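Flat B notebook, front room
October 15, 2018

Second entry on the low table. The first one, from February, is stapled at the back of the old book and should be read with this one if you are picking the work up fresh. Short version of that entry: the tablecloth moved every time we cleared the table, the things on it got pushed left because the door is on the right, and we had no record of what was on it beforehand, so the before-and-after was useless.

Changes since February. The front room is now kept as a living room all the time and no longer turned back into storage between sessions. The Postach shelving went to the hall. The table stays where it is, and the cloth stays on it. Sessions are numbered straight through both flats, so today starts at 189.

What we are after is still the same thing: how a crowded low table gets cleared, sorted and put right by one person, with a time for each stage, and what slows it down. The Futaline people want this for their storage box layout, and we want it for the tidying guide. I am keeping the two sets of notes together until someone objects.

Set up as follows. Pink under-cloth first, pulled down at the front so it shows below the edge. Patterned cloth over it, the one with the fan shapes (or ginkgo leaves, we have argued about this and I am writing fans from now on). I did not iron it. The creases from folding are still in it, and I want them there for now, as the small light things sit differently on a crease than on flat cloth. Clear cover at the far end only.

Then the goods. Most of them went to the left side again. I didn't aim for that but I let it stand. Soft goods in clear wrap at the front, the teal one and the small bright pink one. Orange-brown pouch laid slantwise over the front of the white carton. Dark blue box beside the carton, barcode label on the side. Red bag behind. Frosted bottle on its side next to the bag. Puzzle cube and phone farther back, phone on its cable. Round laundry basket on the floor at the right corner of the table.

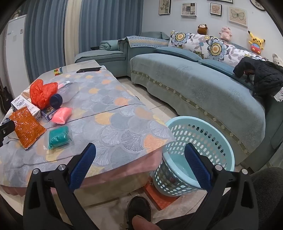
Target time for a full clear is 6 minutes, the same as in February. Timing starts at the first touch and stops when the last item is in its place, cloth straightened. Straightening the cloth counts. It did not in February, and that is why those times look so good.

Order that worked best today, after trying a few:

1. Phone off the cable, phone to the shelf, cable coiled and left at the far end.
2. Puzzle cube to the shelf.
3. Boxes together to the side cupboard, white carton underneath.
4. Pouch on top of the boxes, flat.
5. Wrapped soft goods into the basket.
6. Bottle upright in the tray.
7. Red bag last, opened and checked, then folded.
8. Cloth.

I had the bag first to begin with, because it is the biggest thing there and taking it away makes the table look half done. It is a mistake. The bag leans on what is near it and gets leaned on, and when it goes the small things behind it shift and you have to go back for them. There is usually something tucked in beside it too. Leave it till late.

The pouch is the slow item. It is slippery, it lies partly on the cloth and partly on the carton, and if you pull the carton out from under it the pouch ends up on the floor. Lift pouch, lift carton, pouch back on top. That is two moves for one item, but it was still faster than picking it up from under the table, which I did twice.

Wrapped goods: the wrap on the teal one sticks out past what is inside it, so it is easy to take hold of the plastic alone and have the weight swing. Take it by the middle. The small pink one rides along on top of it with no trouble.

Bottle. If the cloth is creased it stays put lying down. On the clear cover it rolled off the first time I let go of it. Keep bottles off the cover until we have decided what to do about that end of the table. My own view is that the cover should either go over the whole table or come off. Having it on part of the table gives us two surfaces in one test, and we can't tell afterward which one caused the trouble. Against that, a lot of real tables are like this, with a bit of cover left over where people eat. Undecided.

Basket. At the corner it is close enough to drop soft things in without walking, but it is also right where your shin goes when you come around for the phone. I tried it 21 inches farther along the right side. Better for walking, worse for dropping things in, as you have to lean. Moved it back. If we had the square one from flat A it might sit flatter to the side of the table, but that one has a split handle and I don't want it in the room.

Times, best run: well over target on the first two, close on the third, under on the fourth. I am not writing the exact figures here until they have been entered on the sheet, so there is only one place to correct them. Fourth run was with the order above. I knew the table by then, so treat it with care. We need somebody who hasn't seen it set up.

Log total, both flats together, stands at 2,641 single item moves. That is moves and not items, so the pouch counts twice each run. The Flustarlow sheet still has a column for items and a column for moves and people keep filling in the wrong one. Please look at the heading before typing.

Things to fix or get:

- Second tray. The bottle and the coiled cable should not share one.
- A label on the shelf for phone and cube. I put them on the second shelf down, others may have been using the third.
- The under-cloth slips at the front. Tape is no good, it marks the table. Try the rubber mat from the Vukadinović kitchen set cut down to size.
- The lamp by the window puts a shine on everything in clear wrap in the afternoon. Sessions before lunch if possible, or move the lamp.
- Wash the patterned cloth, but do not fold it in the same lines afterward, or else fold it in exactly the same lines. Either is fine as long as it is written down.

Question for the others: do we put everything back where it was, or spread it over the table? Up to now each person has put things down where it suited them, and the left side fills up every time. I would like one week with the goods spread out and one week with them crowded as today, same items, same order of clearing. If the left-hand crowding costs us a minute we should know that before the box layout is settled, as the small compartments are drawn for that side too.

Also, the cube. Everyone who clears the table stops and turns it a couple of times before putting it away. It adds seconds. I would keep it in, since any real table has something like that on it, but the time should be marked on the sheet so it isn't blamed on the shelf.

Room left with the cloth straight and the goods in the cupboard. The phone cable is still plugged in at the wall. Next session number is 193.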